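3.2 Course format and paddler skill

Participants (n = 361) were sea kayakers enrolled in the Plultia coastal program during August. Each completed one practical clinic and one theory clinic on tides and launch planning. 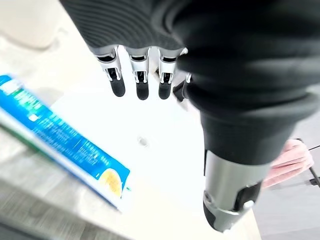 15 min read

Forward stroke rate was logged over a 50 m sheltered course before and after the practical clinic. Self-rescue was scored by two coaches working separately (Ocampo and Valdebenito, 2018). Runs made in a following wind were dropped. Of 540 logged runs, those with a missing start time were also removed.

Figure 4. Robotic hand, fingers pointing down.

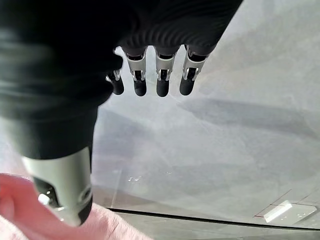

3.3 Limitations

Clinic order was set by the tide and could not be randomized. Paddlers used their own boats, and hull length was not recorded. Coaches knew which clinics each paddler had attended.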